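Tudness Parallel Gripper, Short-Stroke Version

Grippers > Electric > Two-finger
Article no. 700-19
In stock at Skarkberg. Ships with cable, finger blanks and a hex key you already own nine of.

What it is

A black two-finger electric gripper for small robot arms, with straight parallel travel and one cable. It picks up small, dull objects and puts them down somewhere else. If your work involves eggs, laundry or anything with feelings, please see the soft grippers further down the menu.

We sell four kinds of gripper in this size. The Tudness is the one we end up recommending most often, usually after the customer has asked for something with more fingers.

Specifications

Type: electric, parallel, two fingers
Stroke: 32 mm
Weight without fingers: 700 g
Cable: fixed, side exit
Finger mounting: two screws per side
Position feedback: yes
Force setting: 19 steps, of which you will use three
Color: black. People ask.

How it compares

Against the Kavine: The Kavine opens wider and closes faster, and on paper it wins. It also closes with a snap that sends light parts across the room. Joscha Tiedemann ran both on our bench with the same program and the same small blocks, and spent part of the afternoon under a desk looking for one of them. If your parts are heavy, buy the Kavine. It costs less and it enjoys its work.

Against the Mühlbauer: A lovely piece of engineering, and priced so that you won't forget it. Its repeatability is better than ours. Whether you will notice depends on the rest of your cell. If your arm is bolted to a plate on a tabletop, the tabletop will have opinions of its own, and the extra precision goes there to die.

Against suction: Suction is cheaper and quicker on anything flat and clean. It is hopeless on dusty parts, and it needs air. Customers tend to forget about the air until the cup has arrived.

Fingers

The blanks in the box are plain and square. They work for blocks, boxes and other things that were square to begin with. For round parts you'll want the V-notch set, sold separately. You can also print your own, and the mounting drawing is in the manual on page 35.

Keep printed fingers short. Hashini Seneviratne in our support team has seen a set long enough to eat soup with, and the customer wanted to know why the grip felt vague.

Trying it out before you buy

We lend the Tudness for two weeks, on your arm or ours. Send us your part, or several if they come in sizes, and tell us what it needs to be picked out of. The second bit matters more than people expect. A block in the open is easy for every gripper on this page. Put the same block near the wall of a tray and half the fingers on the market can't get in beside it.

A sensible trial goes like this:

1. Mount the gripper and jog the wrist through its full range by hand, slowly, with the pendant. Watch the cable. It needs a loop big enough for the wrist to turn and small enough not to catch on the tray.

2. Mark out your table. Tape on kraft paper is fine, and a wobbly line does no harm as long as you call the cells by name and leave the measuring to the robot.

3. Bring the gripper over the tray and stop above the part. Check the finger clearance on both sides before you go down. Most of the dented fingers that come back to us were dented at this step.
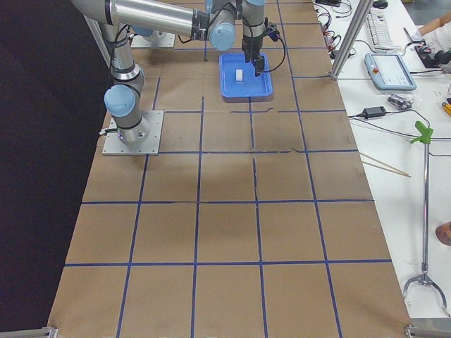
4. Go down, close at the lowest force setting, and lift. If the part stays behind, go up one setting and try again. Starting from the top is quicker, and so is ordering new fingers.

5. Repeat with the part turned, then pushed up to the wall, then into a corner. Write down what fails. Britta Nolte has a one-page sheet for this and will email it to anyone who asks, along with comments on how they filled it in.

Returns

Loan units come back in the box they went out in. Scratches are expected. Please don't glue things to the fingers, and if you have glued things to the fingers, tell us with what.

What customers say

"Does what the Kavine did, minus the chasing." Sieglinde Thiele

"Cable exit is on the wrong side for our wrist. Turned the gripper around and now it's on the right side. Four stars." Britta Kohlhase

Firmware note

Units shipped before February 2020 report "open" slightly before they are open. The update is on the downloads page and takes less time than reading the instructions for it.

Also in this category

Kavine wide-stroke gripper
Mühlbauer precision gripper
V-notch finger set for Tudness
Spare cable, long
Spare cable, longer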